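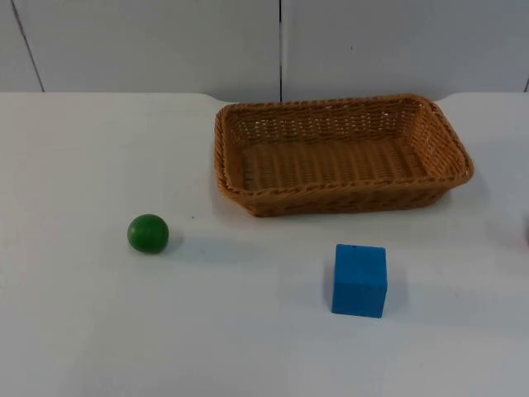 Aktuelles > Mitarbeiterbrief > Juli > Rücklauf und Kommissionierung

Greifarm im Rücklauf: Stand nach vier Wochen

Seit Anfang Juli arbeitet im Rücklauf von Lotano ein Greifarm am Einlegetisch. Er nimmt Einzelteile von der Tischplatte auf und legt sie in den Korb, in dem sie zurück in die Kommissionierung gehen. Die Geschäftsleitung hat den Probebetrieb im Frühjahr angekündigt, und seither kommen aus allen Abteilungen Fragen dazu. Der folgende Beitrag fasst zusammen, was bisher feststeht und was noch offen ist.

Lotano verleiht Spiel- und Fördermaterial an Kindergärten, Praxen und Schulen. Was zurückkommt, wird ausgepackt, gereinigt, geprüft und wieder zu Sätzen zusammengestellt. Auspacken und Reinigen bleiben unverändert. Auch die Prüfung machen weiterhin Kolleginnen und Kollegen von Hand. Der Arm übernimmt ausschließlich das Einlegen am Ende der Strecke, und auch das zunächst nur für Kugeln und Würfel. Ringe, Tücher und alles mit Schnüren laufen weiter über die Handtische.

Die Anlage stammt von Tirent, die Steuerung heißt Gritilen. Wer an der Station arbeitet, wählt am Bildschirm den Satz aus, legt die geprüften Teile auf den Tisch und gibt den Durchgang frei. Die Teile sollen mit Abstand zueinander liegen und keinesfalls am Korb anliegen. Der Greifer hat zwei parallele Backen und fasst ein Teil nach dem anderen. Bei Würfeln kommt es auf die Lage an: Steht einer stark verdreht, fasst der Greifer über Eck und bricht den Vorgang ab. Dann erscheint eine Meldung, und das Teil wird von Hand gerade gerückt oder gleich selbst eingelegt.

Schnell ist das alles nicht. Eine eingearbeitete Person schafft in derselben Zeit deutlich mehr. Die Abteilung hat das vorher gewusst. Es ging bei der Anschaffung um die Stunden am späten Nachmittag, in denen der Einlegetisch oft unbesetzt war und sich die geprüfte Ware auf den Wagen gestaut hat. Ob der Arm diese Stunden abdecken kann, soll der Probebetrieb zeigen.

In den ersten vier Wochen hat der Arm 3.981 Teile eingelegt. Gezählt werden nur Teile, die ohne Eingriff im Korb gelandet sind. Die Abbrüche werden getrennt erfasst und sind ungleich verteilt: Kugeln machen weniger Schwierigkeiten als erwartet, Würfel aus weichem Material mehr. In der zweiten Woche stand die Station einen halben Tag still, nachdem eine Steckverbindung sich gelöst hatte. Tirent hat sie ersetzt und die Kabelführung am Arm neu gelegt.

Fatemeh Golestani leitet den Rücklauf und hat die Umstellung geplant. »Wir haben am Anfang viel zu schnell gefahren«, sagt sie. »Der Greifer kam zu steil über den Rand, und die Kugel fiel aus der Höhe in den Korb. Jetzt fährt er tief hinein und öffnet erst kurz über dem Boden.« Das kostet Zeit, dafür bleiben die Kugeln eher liegen, wo sie liegen sollen. Die Einstellung gilt seit der dritten Woche für alle Sätze. 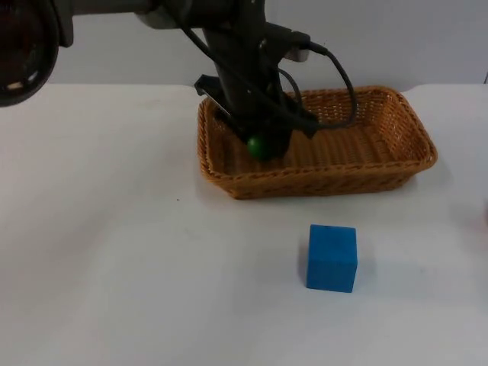
Für die Körbe selbst gibt es vorerst keine Änderung. Überlegt wurde, auf Kunststoffkisten mit festen Maßen umzusteigen, weil sich ein geflochtener Rand von Korb zu Korb unterscheidet und die Steuerung ihn jedes Mal neu erkennen muss. Der Vertrieb hat sich dagegen ausgesprochen. Viele Einrichtungen stellen die Körbe direkt in den Gruppenraum und möchten sie behalten. Tirent hat daraufhin die Erkennung angepasst, und die großen Körbe funktionieren inzwischen zuverlässig. Die kleinen runden bleiben an den Handtischen.

Was sich für die Beschäftigten ändert

Im Werk Ouali arbeiten zurzeit 49 Personen, neun davon im Rücklauf. Eine Stelle wird durch den Greifarm nicht gestrichen. Das ist in der Betriebsvereinbarung festgehalten, die am Donnerstag, 29. Juli, unterschrieben wurde. Sie gilt für die Dauer des Probebetriebs und darüber hinaus, bis eine neue Vereinbarung geschlossen ist.

Ändern wird sich die Einteilung. Bisher wechselten alle im Rücklauf im Laufe einer Schicht zwischen Prüfen und Einlegen. Fällt das Einlegen teilweise weg, verbringt man mehr Zeit mit Prüfen, und das ist anstrengender für die Augen. Julián Cabello vom Betriebsrat hat darauf schon vor dem Start hingewiesen. »Das Einlegen war für viele die ruhige halbe Stunde zwischendurch«, sagt er. »Wenn die wegfällt, muss an anderer Stelle ein Ausgleich her.« Vereinbart ist nun, dass niemand länger als zwei Stunden am Stück prüft. Danach folgt ein Wechsel an die Station, an die Handtische oder in die Auspackzone.

Vier Kolleginnen und Kollegen sind an der Station eingewiesen. Sie dürfen den Arm anfahren, nach einem Abbruch freigeben und den Greifer reinigen. Arbeiten an Kabeln und Gelenken sind Sache der Instandhaltung. Weitere Einweisungen sind für den Herbst geplant – wer Interesse hat, meldet sich bitte bei Fatemeh Golestani. Vorkenntnisse sind nicht nötig. Die Einweisung dauert einen Vormittag und zählt als Arbeitszeit.

Eine Zulage für die Bedienung ist nicht vereinbart. Der Betriebsrat hatte sie gefordert, die Geschäftsleitung will erst das Ende des Probebetriebs abwarten. Beide Seiten sprechen im Herbst noch einmal darüber.

Mehrfach gefragt wurde auch nach den Aufzeichnungen. Die Steuerung speichert Bilder der Tischplatte, damit Tirent die Abbrüche auswerten kann. Der Ausschnitt ist auf Tisch und Korb eingestellt. Eine Auswertung nach Personen oder Schichten ist laut Vereinbarung ausgeschlossen, und die Bilder werden nach Abschluss des Probebetriebs gelöscht.

Hinweise für den Alltag an der Station

Die Tischplatte wird bei jedem Schichtwechsel feucht abgewischt. Becher, Scheren und Klebeband gehören auf die Ablage, die Platte bleibt den Teilen und dem Korb vorbehalten. Während eines Durchgangs bitte nicht in den Korb greifen, auch wenn eine Kugel offensichtlich falsch liegt. Erst anhalten, dann umlegen. Störungen kommen mit Uhrzeit und Art des Teils in das Heft neben dem Bildschirm.

Der Probebetrieb läuft bis Ende des Jahres. Fragen und Beobachtungen nehmen Fatemeh Golestani und Julián Cabello entgegen, gern auch schriftlich über das Fach am Eingang zum Rücklauf.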